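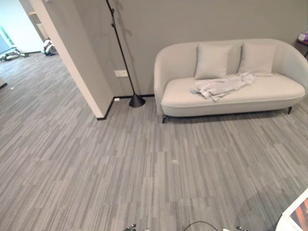
Lounge and adjoining room: weekly safety check

Site: Homska, ground floor
Checked by: Valentin Aebischer
Day: Wednesday, morning round
Forms go in the Girko binder by the front desk. Mark each item OK, Fix or N/A and write a comment if it is anything other than OK.

1. Floor and walkways

1.1 Doorway between lounge and next room clear for its full width: OK

1.2 Carpet flat, no lifted edges or loose threads: OK
Comment: Pressed down with a foot along the doorway and in front of the loveseat. No movement.

1.3 Nothing stored on the floor: Fix
Comment: Low pile of gray and white material on the floor in the next room, looks like packaging. There is also a bundle of black and white things against the far wall, beside the pillar. Neither blocks the doorway. Both need to go to the store room or the recycling before the next check. Same comment as last month.

1.4 Carpet clean: Fix
Comment: One dark mark and a bit of white debris in the next room. Vacuum first, then try the Kubiak spot cleaner on the mark. If it does not lift, leave it and tell me. Please do not scrub, the last person who scrubbed left a pale patch by the entrance.

2. Electrical

2.1 Outlet plate by the floor lamp fixed to the wall, no cracks: OK
Comment: Tightened one screw, a quarter turn.

2.2 Outlet tested: OK
Comment: 119 volts on the meter.

2.3 Floor lamp stable: OK
Comment: The pole is set at a slant, so it gets reported as falling over. Pushed it from both sides and it came back each time. Base sits flat on the carpet.

2.4 Lamp joint near the top tight: OK
Comment: Check again next week. It was loose in November.

2.5 Bulb no higher than the rating on the lamp label: OK
Comment: Label says 100 watts maximum. The bulb fitted is 10.

2.6 Cord free of damage and kept off the walking route: OK

3. Seating

3.1 Loveseat legs tight and level: OK
Comment: Tipped it back to check. The legs are thin metal, so please lift the loveseat to move it. Dragging bends the fixings and marks the carpet.

3.2 Seat cushion in place, no splits along the front edge: OK

3.3 Care labels present on cushion and pillows: Fix
Comment: Label missing from one of the two throw pillows. Idard will send a replacement cover if we give them the order number. I have asked the office for it.

3.4 Upholstery free of stains: OK
Comment: Light gray shows everything, so wipe spills the same day.

4. Loose textiles

4.1 Throws and cloths folded when not in use: Fix
Comment: White cloth left bunched up on the loveseat, over the bottom of the pillows. Fold it and lay it over one arm, or put it away.

4.2 Nothing hanging where it can catch a foot: OK
Comment: The cloth hangs a little toward the front of the seat. It passes, but see 4.1.

4.3 No fabric on or against the lamp: OK

4.4 Fabric checked for tears, pulled threads and pins: OK
Comment: Pick each piece up and hold it against a plain wall in good light. Small holes do not show when the cloth is lying in a heap. Run a hand along the hems as well.

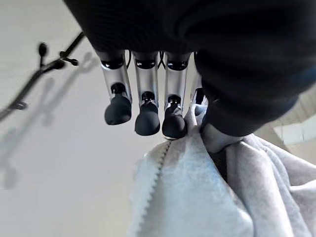 5. Walls and trim

5.1 Black baseboard fixed along the lounge wall and at the foot of the pillar: OK

5.2 Pillar corners free of chips and sharp edges: OK
Comment: Carts have to turn here, so look at the corners up to waist height.

5.3 Shelf or cabinet in the next room secured to the wall: OK
Comment: Pulled at the top edge, no play.

6. Follow-up

Items open from the last check: 3
Closed since then: the lamp joint and the entrance mat. The floor storage item stays open under 1.3.

New items: 1.4, 3.3, 4.1

Items 1.4 and 4.1 can be done by whoever opens up tomorrow. Initial next to the item once it is finished and leave the sheet in the binder.

V. Aebischer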